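Covering a slotted workbench with marble contact paper
April revision

An aluminum extrusion top is strong and easy to clamp to, but the grooves swallow screws, washers and pencil leads. A sheet of marble-pattern film gives a continuous surface for small parts and wipes clean. The notes below apply to a bench in regular use.

**Cutting**

- Measure the area to be covered and add 3 inches per side. Trim after the sheet has relaxed.
- Unroll the film face down and leave it overnight. Film straight off the roll keeps its curl.
- Cut with a fresh snap-off blade against a steel rule. Scissors leave a stepped edge that lifts.
- Leave one strip of slats exposed on the side where you clamp. Fixtures go there.

**Laying**

Wipe the rails with rubbing alcohol and blow out the grooves first. Chips left in a groove work their way up and show as bumps.

For a permanent surface, don't stick film directly to slats. It bridges the gaps and dents along every groove under a fingertip. Stick it to a sheet of hardboard and set the board on the bench. The Zastcombe roll I use is 67 inches long and does one board with enough left for a drawer.

For a temporary surface, leave the backing paper on and lay the film loose. Corners will curl. Low-tack tape at 19-inch spacing holds them, applied to the edge and folded under. Replace the tape when it collects dust.

**Light**

Gloss film reflects overhead fixtures as a hard streak, and a small chrome or clear part sitting in the streak is difficult to see. Move the part before you move the lamp. If the streak crosses the main work area, turn the bench or fit a diffuser. Matte film costs more and scuffs sooner. Ekinci sells both finishes in the same pattern.

**Keeping it usable**

1. Keep the film for the job in hand. Packets, tubs and tools go on the bare slats or on a shelf.
2. Put loose small parts in a clear box with sloped sides. The contents can be read from above.
3. Route cables over the slats where possible. A cable dragged across the film pulls at the edge.
4. No soldering, hot glue or solvent on the film. Use a silicone mat.
5. Clean with dish soap and a damp cloth. Abrasive pads dull the print.
6. Store paperwork on a separate desk. Sheets slide on gloss film.

Expect to replace a loose sheet after one season. A board-mounted one lasts longer; mine is marked 477 on the underside, the Traturholm stock number, for reordering. 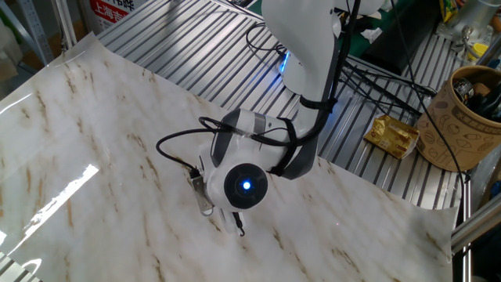
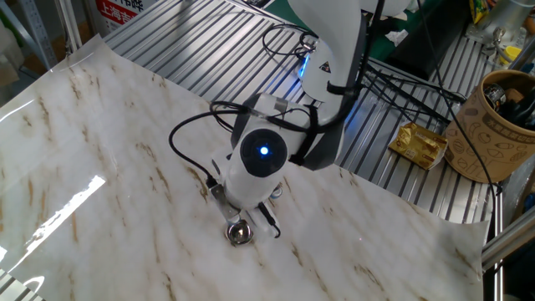

Marble pattern, tan and brown veining, with bare slats alongside in all four views.

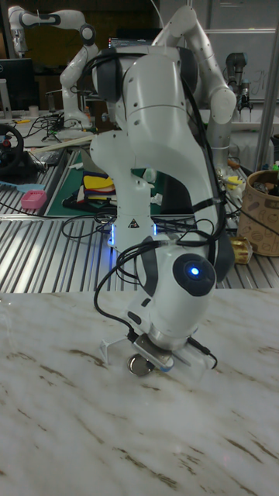
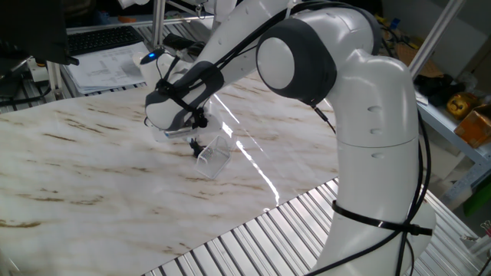

Usman Jafri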